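Man-sik Bang had 40 laps of fuel in the car and 45 laps left to run, and everyone on the pit wall at Stellwood could do that subtraction.

"What's the number?" he asked over the radio.

"Short by five," said Carla, his race engineer. "Start lifting early into Turn 6. Don't let the Lumenta car see you do it."

He lifted early. The red Lumenta car was two seconds back, driven by a kid who had passed him on the outside twice that spring and waved both times. Bang was forty-four years old and drove for Latedo, a team with one car, one spare nose and a truck that needed a new clutch. They had finished fifth in the opener and nowhere since.

Saving fuel is dull work. You come off the throttle before the braking point and let the car roll, and you try to get the lap time back in the middle of the corner. Do it well and you lose two tenths. Do it badly and you lose the place. Bang had learned it in his first season, in a car so slow that saving fuel was the only thing he could do better than the others.

With thirty to go the gap was a second and a half. With twenty to go it was under one.

"You're still short by two," Carla said.

"I know what I'm short by."

"I'm just telling you."

"Tell me something else, then."

She thought about it. "The Stondero car is in the pits with smoke coming out the back. You're third."

He hadn't been third in anything for four years. He lifted for Turn 6, felt the car go quiet, and heard the kid's engine behind him over the top of his own.
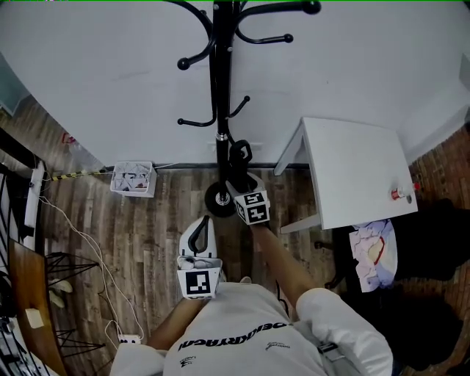
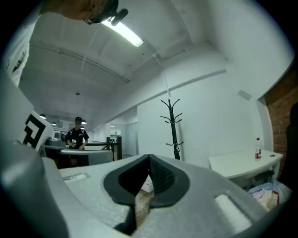
The kid went for it with eleven laps left, down the inside at Turn 1, braking so late that both his front tires locked. Bang gave him the room and turned back underneath, and they ran side by side through the next two corners with a hand's width between the wheels. His mind did what it always did when things got close, and went home. He thought of the front room, the black coat stand against the white wall, and the white basket next to it with the cables all tangled together. He had told his wife he would sort out that basket before the season started. It was now May. Then the track opened out, and he had the better line, and he was still third.

"That cost you," Carla said. "Short by three now."

"Would you have let him by?"

"No."

He dropped in behind a lapped car on the back straight and stayed there, closer than he liked, letting it punch the hole in the air for him. The water temperature crept up. He pulled out for a second to cool it, then tucked back in. He did that for 5 laps, until the lapped car pitted.

"Say the number," he said.

"Short by one."

The kid's front tires were finished. He was running wide everywhere and the gap was going back out – one second, then three. Bang lifted earlier still. On the last lap the engine coughed at Turn 4, caught, and coughed again at Turn 6. He shook the wheel left and right to slosh whatever was in the bottom of the tank toward the pickup.

It died on the way out of the last corner. He put it in neutral and coasted. The line was slightly downhill at Stellwood, which he had never had any reason to care about before. In his left mirror the red car got bigger.

"Third," Carla said. "By half a length. Can you get it back to the pits?"

"No."

"All right. We'll come and get you."

He loosened his belts, set his gloves on the dash and waited for the truck.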